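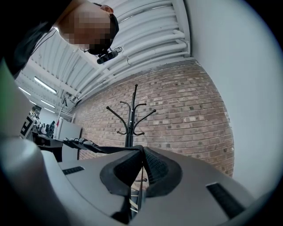 Zihan Xia objected, on reading an earlier version of this section, that a stand with no coats on it says little about how a household or an office stores its coats, and that emptiness should be coded as a state of its own. We accept the point. In the revised scheme, a stand is recorded as empty, part loaded or full, and the empty state is kept in all totals.

Figure 4. Free-standing coat stand, black metal, with curved arms at two levels, against a brick wall. Coded as empty.

4.2 Free-standing storage

The Clunville survey covered 1,054 entrances, of which 200 had a free-standing coat stand. The rest relied on wall hooks, cupboards or the backs of chairs. Stands were more common in shared workplaces than in homes, and more common where the nearest wall was bare brick. Occupants at Vachon told us that drilling into brick needed the landlord's consent, and that a stand did not – a view repeated at several other sites.

The type in Figure 4 has a central pole and arms that end in small rounded knobs. We treat the knob as a separate feature from the arm. A knob spreads the load at the collar and leaves less of a mark on knitted fabric than a narrow hook, but a coat with a sewn loop is harder to hang from it. Respondents who owned coats with loops tended to hang them by the collar anyway.

Arms at two levels raise a further question of use. In the November visits, when most stands were part loaded, the upper arms were taken first and the lower arms held bags, scarves and umbrellas. Children's coats were an exception and were found on the lower arms at 20 sites. We did not record the order of loading directly; it is inferred from what was left free.

Position relative to the door was measured from the hinge side to the central pole. Stands over 3,000 mm from the door were more often empty than those closer to it, although season is a confounding factor – the Zamen sites were visited in warm weather only. Table 6 gives the values by site and month.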